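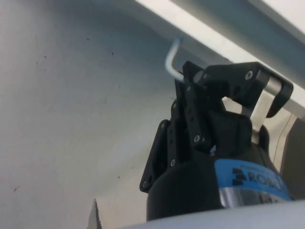 第三章 种子入柜：从晒干到贴标签

前两章讲了采种和清选，到这里你手上应该已经有一堆装在信封里、字迹潦草的种子了（我第一年就是这样，有三个信封到现在都不知道是什么）。下面是我在 Studholm 社区菜园帮大家整理种子库时一直在用的办法，家里自己弄也完全够用！

开始之前先备好：
小抽屉柜一个，放得下手掌大的纸袋就行
Joly 半透明纸袋，小号
Avura 湿度计，带夹子的那款最顺手
铅笔（别用水笔，后面会说）
Mistau 记录表，打印出来或者直接填电子版都行

3.1 晾干

1. 把种子薄薄地摊在纸盘上，放在通风、晒不到太阳的地方。番茄和黄瓜这类带果肉的，要先按第二章的方法发酵冲洗过再摊，不然会粘成一片，抠都抠不下来。

2. 每天翻一次。我一般早上泡茶的时候顺手翻，翻完看一眼湿度计，记个数。屋里湿度到了58%还往上走，就先别急着装袋，多晾几天。

3. 豆类用指甲掐一下，掐不出印子就算干了。南瓜籽掰一颗试试，能脆脆地断开最好，要是弯过来还韧韧的，那就继续晾吧。

注意：不要用烤箱，也不要放在暖气片上。我知道赶时间的时候很想这么干（我干过，一整批辣椒种第二年一棵都没出），真的忍一忍。

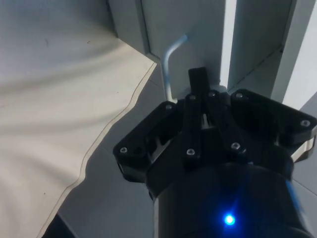 4. 干透以后再摊开挑一遍，把瘪的、带虫眼的挑出来。小粒种子用对折的白纸慢慢抖，瘪壳会留在折缝后头，好种子先滚下去。抖的时候关掉风扇！

3.2 分装和写标签

1. 先写字，后装种子。袋子鼓起来再写，铅笔会戳破纸。

2. 标签上写四样：品种、采收年月、采自哪一畦、有没有隔离授粉。日期写全一点，像“2019年7月”这样，过两年翻出来才不会对着一个“夏”字发呆。

3. 每袋装20粒左右够一家人种一茬的就另外装小袋，剩下的归大袋。生菜、苋菜这种细得像灰的没法数，用小勺舀，平平一勺就好。

4. 袋口折两折，用纸胶带封。订书针会生锈，回形针会滑掉，两样我都不推荐。

提示：水笔字遇潮会洇开，铅笔字放多少年都还在。要是非得用颜色区分，拿彩色纸胶带来分科，比如茄科红、豆科绿，随你喜欢，写在记录表第一页就行。

3.3 排抽屉

抽屉怎么分，菜园里吵过好几轮。有人喜欢按字母，有人喜欢按科，我自己是按播种季节排的：最上面放早春要种的，往下依次是晚春、夏、秋。到了季节拉开那一层，整层拿出来挑，特别省事。

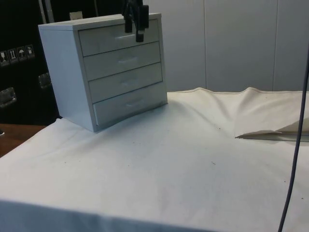 按科排也有好处，轮作的时候一眼就能看出今年茄科是不是又囤多了。两种都可以，定下来就别换，换一次要重贴一个下午的标签，我试过了……

1. 每层抽屉底下垫一张吸水纸，剪得比底板稍小一圈，免得卡住。

2. 袋子竖着放，标签朝前，别塞满。手指能插进去拨动，松紧就刚好。

3. 放一小包干燥剂在最里头。变色的那种最方便，颜色一变就换。

4. 抽屉推到底。听着很傻，但留一条缝，梅雨天潮气就全进去了，老鼠也会来看看有什么好吃的。

3.4 柜子放哪儿

找一面不靠外墙、不挨厨房的墙，离地高一点。柜顶我劝你空着，花盆和水壶尤其不要往上搁，水顺着板缝渗进去，等你发现的时候最上层早就发芽了（我说的就是我那批菠菜）。
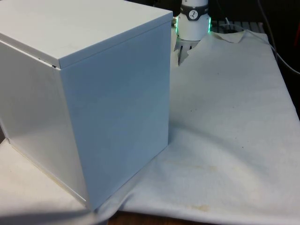

图3-4 白色柜子的顶板与转角

3.5 登记

1. 打开 Mistau 记录表，一袋一行，编号和袋子上的对应。我们菜园的表现在超过300行，全靠编号才找得到东西。

2. 取种的时候在“余量”那栏改一下。只改余量，别动编号，空出来的号也不要给新品种用。

3. 每年6月做一次发芽试验：挑最旧的几袋，各取几粒放在湿纸巾里，装进密封盒，放在室内不冷不热的地方。具体天数看第五章的表。

注意：一般蔬菜种子存到第5年我就不指望了，洋葱和欧防风更短，最好年年换新的。舍不得扔的话，撒在角落里碰碰运气也挺好玩！

拿种子出来播的时候，整袋先在室温里放一会儿再拆封，从冰箱里取的更要等。等的工夫可以先去把苗盘的土浇透，下一章就从苗盘开始讲。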